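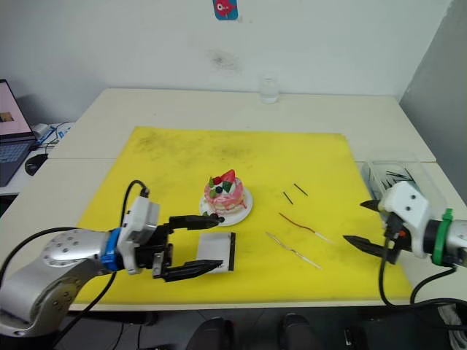
Strawberry on top, the way it should be.

So I've been thinking about birthday cakes, mainly since it's February and February in my family is wall-to-wall birthdays. My mum, my brother, two cousins and me, all crammed into the shortest month. When we were small it meant cake for tea practically every weekend and then nothing at all until Easter, and I still get a bit twitchy for sponge once the Christmas tin is empty.

Mum made all of them. She had one recipe, copied on the back of a gas bill, and it did for everyone: three eggs, weigh them in their shells, same again of butter, sugar and flour. The only thing that changed was the top. My brother had a football pitch (green coconut, very scratchy to eat). I had a hedgehog for years and years, with chocolate buttons for spines, and cried the first time somebody cut its face off. I was quite old for it, too. I'd say nine.

Then I grew up and moved to Itilgate and for a long time I just bought one. Edwards on the corner did a perfectly good Victoria in a box with a window in the lid, and you could pick it up on the way home from work if you got there before half five. I've got nothing against a bought cake! But my flatmate at the time asked what I wanted for my birthday and I heard myself say "a hedgehog", and that was that, I had to make one, because she certainly wasn't going to.

It came out flat as a doormat. So did the next one. I blamed the oven, which was an Arnado that came with the flat and had lost all the numbers off its dial, so you had to guess by where the screw was pointing. I bought a little thermometer to hang inside and found it was running hot by 40 degrees. Forty! I'd been cremating the outside and leaving the middle to fend for itself. After that I turned the screw to what I thought of as twenty past and things looked up.

What I've learned since, for anyone else having a go this month:

Take the butter out the night before. I know every recipe tells you this, and I ignored it for years and used to put it on the radiator, where one side melted and the other didn't. Night before. On the worktop with a plate over it if you have a cat.

Weigh the eggs. Mum was right about this and I've told her so, on the phone, and she went a bit quiet with pleasure.

Don't ice it warm. You will want to. Guests will be on the stairs and you'll think oh, it's cool enough, and the buttercream will slide gently down one side and sit in a ring round the bottom.

Fruit goes on last thing. Strawberries weep if you leave them and then you've got pink puddles. In February they taste of nothing much anyway, so I'd go for something out of the freezer in the middle with jam, and spend the money on one nice punnet just for show.

Icing I'm less sure about. I do it by eye now, but 400 grams of icing sugar to half that of butter will cover a normal cake with a bit left to eat off the spoon. I used to put in a splash of milk. A few of you had views on that last time, and on whether a sponge ought to have butter in it in the first place. 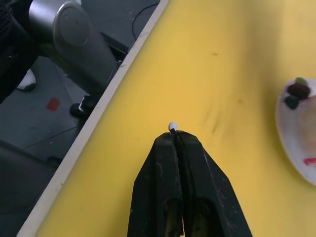
Lionel Fleury wrote in to say that milk is a mistake and so is butter, and that his grandmother used nothing but margarine for sponges, beaten with a wooden spoon until her arm gave out, and they rose every time. He also says a birthday cake with no candles is just a cake and he won't be argued with.

Well, Lionel, I tried it. I made one with margarine and one with butter and gave a slice of each to my brother, who ate both standing up and said the second was nicer, then couldn't remember which had been second. I thought the margarine one was lighter, I'll give you that. It did taste a bit of, I don't know, school? Which might be a plus, depending on the school.

On candles I'm with you all the way. We went to Stosemau for Mum's birthday lunch last year and they brought out a very smart slice of almond thing with one of those fountain sparklers stuck in it, and it was lovely of them, but she had nothing to blow out. She sat there waiting for it to stop. When we got home I dug out a half-burnt candle from the drawer, put it in a scone and we did it properly, with the big light off and everybody singing in a different key.

This year she's asked for coffee and walnut. My cousin doesn't eat walnuts, so I'm thinking of doing half and half, with a line of something down the middle so she knows where to stop. Mum says just pick them off. Any ideas for the line, put them in the comments — I've got until the end of the month, and the hedgehog to do before that.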